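Pelletier Center Opens Clothing Room in Pamthorpe

24th February

The Pelletier Center has opened a clothing room on the ground floor of its Pamthorpe building. The room, which received its first deliveries in January, accepts clean garments and household textiles from residents and makes them available free of charge to families in Pamthorpe and Rultby.

According to the center, 406 bags were handed in during the opening period. Children's clothing made up the largest share, followed by bedding and towels. Adult winter coats remain in short supply, and residents who have coats in good condition are asked to bring them to the side entrance on Lostamov Street.

Aaliyah Beaulieu, who coordinates the clothing room, said that most of the work takes place at the folding tables. "Every item is opened out flat, checked on both sides and folded to the same width so that it fits the shelf," she said. "Patterned pieces take longer. Stains are harder to find on them, and we would like families to receive things they can use the same day."

Items with drawstrings are set aside in a basket until the cords have been checked. Cords on children's garments are removed if they are longer than the center's guidelines allow. Textiles that cannot be passed on are sent for recycling.

The room has shelf space for 2000 folded items. Shelves are marked by size, and a separate rail is kept for school clothing. Families may take up to 25 items per visit and do not need to make an appointment. Proof of address is requested on the first visit only.

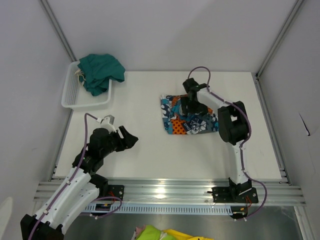 A patterned cloth on the table, with a green cloth in the basket behind.

The center has also published a short guide for donors, available at the front desk. It asks that clothing be washed and dried before delivery, that shoes be tied together in pairs, and that bags weigh no more than 44 pounds. Pillows, comforters and carpets cannot be accepted.

Deliveries are received on weekday mornings. The clothing room is open to families in the afternoon, and hours will be reviewed before the summer. Questions about large donations should be directed to Ms. Beaulieu at the center's main office.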